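Subject: Re: [grip-users] parallel fingers vs. linkage fingers on soft stuff

On March 16, 2020, a list member wrote:

> We're about to order a second set of fingers for the hand-held tool and can't agree on which. The Plostus parallel set is what we have now. It does boxes and bottles fine but we mostly want clothes and bedding, and it keeps pushing the cloth away instead of getting hold of it. Has anyone on the list run the linkage kind (Lindonus or similar) on knits? Specifically:
>
> - do the rubber pads mark or snag loose yarn
> - how wide do you open before you go in
> - is the wrist camera any use once the fingers are down in the fabric
>
> Also wondering if it's worth changing the controller at the same time. We're still on the old Girnia board.

Quick answers, I have to be out the door soon so excuse the mess.

We've had both. Plostus for most of last year, Lindonus since the winter. For clothes I wouldn't go back. The parallel jaws come in flat, and on anything with a fold the lower jaw rides up over the edge. With the linkage the tips swing in as they close and they sort of scoop. Not every time. But I did 26 tries on folded sweaters with each set, same sweaters, same bed, and got 20 clean lifts with the Lindonus and 10 with the Plostus. Small test, one operator (me), so take it for what it is.

> do the rubber pads mark or snag loose yarn

Mark, no. Snag, a little. The blue pads are softer than the ones on the parallel set and they grab yarn ends if you twist while closed. Close, lift, then twist. Worst on old knits where the edge is already going. 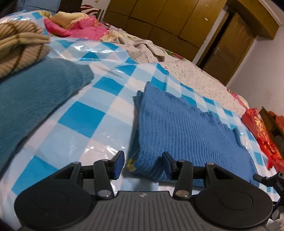
*R. – grip-users*

The blue sweater with the frayed edge is the one I use for setup now. If the pads can take that fold between them and let go again without dragging a thread I call the pad pressure good and move on to the fuzzy stuff. Teal one next to it is harder then it looks – the pile squashes down and you think you have the layer when you have only fuzz.

Do check the pivot screws. Both arms. Mine loosened up after maybe a week of heavy use and the fingers stopped meeting square, which looks exactly like a bad pad and I wasted an evening swapping pads. Thread locker, the weak kind.

> how wide do you open before you go in

Less than you'd think. Wide open the tips come in too shallow and skate. I go a bit wider than the fold and push down until the cloth bulges up between the fingers, then close slow. On thin things (sheets, pillow cases) almost shut, and pinch. Sheets are still bad with either set, if anyone has a trick please post it.

Surface matters too. On a slick plastic cover everything slides away from you when you push, so come in from the side where there's more weight behind. On a plain mattress it's easier and your numbers will look better than they should. Please say what you tested on when you post results, half the archive is useless for that reason.

> is the wrist camera any use once the fingers are down in the fabric

Yes but only for the tips. I tried two, the Safavi and the cheap one that came with the kit. Safavi is better in dim rooms and keeps the finger tips in focus. The cheap one hunts. Neither likes a shiny cover, you get white streaks when there's a window or a lamp at the wrong angle and the cheap one drops its exposure so far that dark knits go to mush. Turn the light or turn yourself. I fixed exposure by hand on the Safavi and left it there.

If you're training on the footage, keep the background messy. We did one batch on a cleared table and it was no good to us anywhere else. Bags, blankets, other clothes heaped up behind, all fine.

> Also wondering if it's worth changing the controller at the same time

Don't change both at once!! You won't know which one did it. The Girnia board runs the linkage set ok, you need to lower the closing current or it'll crush the fold flat and the pads wear. I have mine at 300 on the Girnia scale, whatever that unit is supposed to be, manual doesn't say. Stock setting is a lot higher. Went down in small steps until it dropped a wool blanket then back up one.

Only complaint is lag. There's a short wait between the trigger and the fingers moving, annoying on quick grabs, doesn't matter for folding. Newer firmware may fix it, haven't tried. Planning to in May when this project is done and I can afford to break something.

So – get the linkage fingers, keep the board, spend what's left on the better camera. Order spare pads with it, shipping on those alone is silly.

Can send my settings file tonite if anyone wants it, reply off list.

R.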